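4.2 Pencil or pen: what diary keepers reach for

Last updated: November

We had expected the choice of writing tool to be the dullest part of this study, and it gave us some of our favorite results! Of the 3,976 diary pages in the Pumorden collection, 3,683 were written with a single tool from top to bottom. The remaining pages switch partway, and those switches are where things get interesting. Odukoya coded every one by hand, noting the word at which the change happens and what kind of sentence it sits in.

Most switches fall at a new entry, as one would guess. A good share, though, fall inside a sentence, often right before a name or a sum of money. Writers seem happy to plan in pencil and then commit in ink (Villalobos found the same habit in the Jokon letters, mostly in lists of household costs). Figure 3 shows a mechanical pencil and a pen of the everyday sort our diary keepers mention.

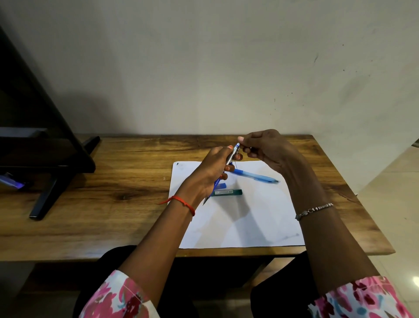
Figure 3. Mechanical pencil held over a sheet of white paper, with a light blue pen lying on the paper.

Pencil pages are also looser in layout. Lines drift upward, margins shrink, and additions get squeezed in wherever they fit. On ink pages the same writers leave more room between entries and cross out less, even when the entries were made on the same evening. We checked whether this was just a matter of page size, and it holds for both the large and the small notebooks. Manríquez's interviews help a lot at this point. One keeper told her that pencil was "for the day" and ink was "for keeping," and several others put it in nearly the same words without being asked.

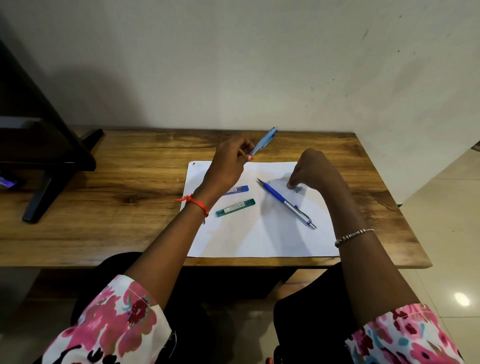

Ink color was the feature our readers disagreed on most. Lemaire and Sani each sorted 1,227 ink pages on their own, and their first pass matched on 80 percent of them, with nearly all the trouble in the blues. Some readers had been guessing the ink from what keepers said about their pens, and that is risky. A light blue barrel like the one held up over the desk tells us nothing certain about the line it leaves on paper. After we dropped those guesses and went by the page alone, the second pass went much more smoothly, and the blue group split nicely into a pale set and a dark set. The pale set belongs almost entirely to the younger keepers. We would love to know why, and Section 5 returns to it with the shop records from Usman.

Contact: Agathe Lemaire, Pumorden diary project | Copyright the authors | Back to top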